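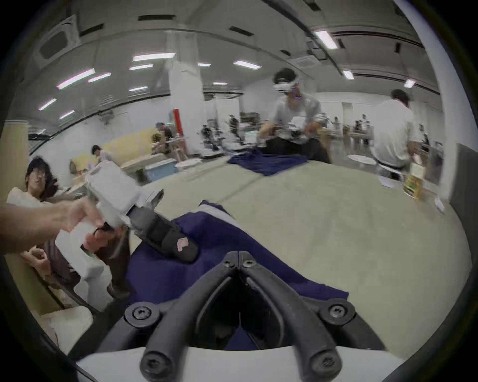
October 7, 2023. Feet killing me. Missed the early bus out of Nusivport again so ran from the Plurkari stop, no breakfast, got there with my hair stuck to my face. Laundry day pretty much start to finish. Navy, navy, more navy. The big beige table had a dark one in a heap on the near side and another across from it, flatter but still rumpled, and that's how it goes with this dark stuff, you smooth one and there's the next. Forearms ache. Must remeber to cut my thumbnail, it catches on the knit.

Hüsnü Altıntaş wants sleeves in first, then sides, then up from the hem. I do sides first. Always have, my aunt did it that way, comes out square. We went back and forth on it for a good while and then he tried mine and said it was "fine". Fine! Taking that as a win. The trick is getting the shoulders flat before anything else, pull both sides out till the wrinkles go slanty and then let it down. Let it down crooked and you might as well start over. Did start over. A lot.

Oh and the one with the triangle on it. RESPECT YOUR STYLE, big white letters, and a little slanted line under it about ducks that I am not writing in here in case Mom ever reads this. Heathered navy. Kind of want one. Looked up something similar on Pruver at lunch, 784 with shipping, no thank you. I'll keep my gray one with the hole.
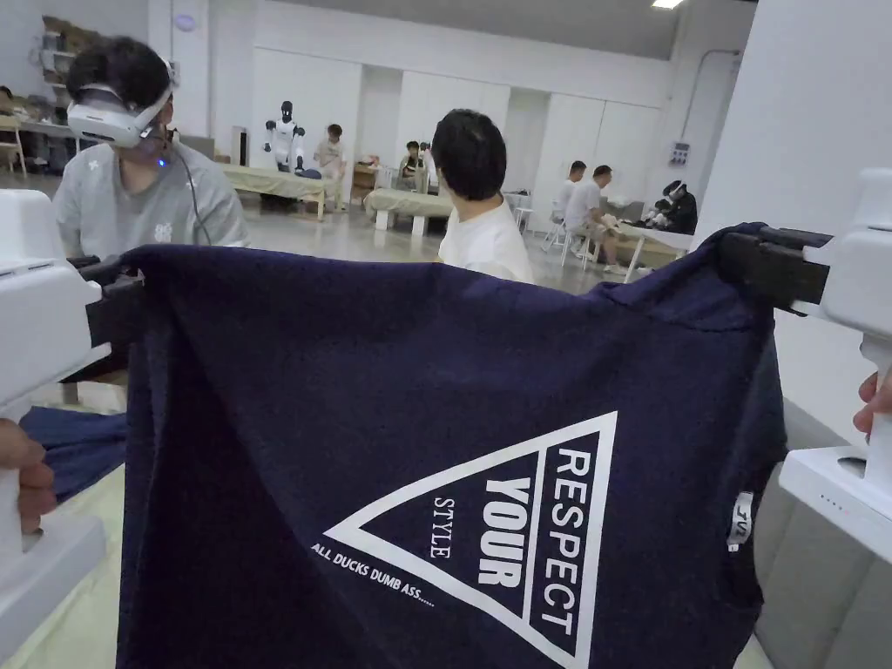 Lunch was bad. Cheese roll, half of it went in my bag for later and then I forgot, so now the bag smells. Note to self, clean out bag. Also pay back the 31 I owe for the cab in August, it's getting embarassing.

Afternoon slower. Bright in there, white walls, makes me squint. Backs of my hands dry from all the cotton, need the good cream. Tried folding thirds instead of halves for the sleeves, no real difference, more fuss. Print side out is better for finding them again though. Going to do that with my own drawer tomorrow, the drawer is a disaster, cannot close it. Hämmerli has those divider things but 129 for cardboard, come on. Shoe boxes will do. I have 3 under the bed.

Also sneezing from the lint by then so was glad of the tissues.

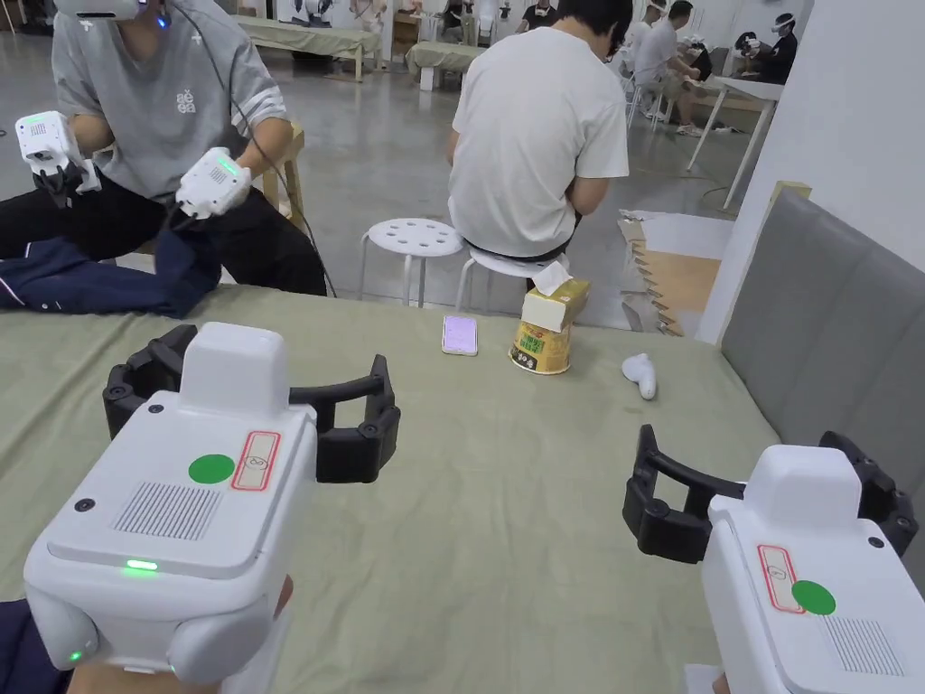 Green cloth, phone lit up, tissues perched on the yellow tub.

Want that exact green for the kitchen. Sage I guess? The one I have now has the candle wax on it and ironing through paper only made it wider. Ask Hüsnü where it's from, keep forgetting.

Home almost dark. Soup from the freezer, didn't even heat it all the way through. My own laundry still in the machine since yesterday, have to run it again, cannot face folding one more thing tonight. Alarm set. Bag by the door, roll thrown out. Bed.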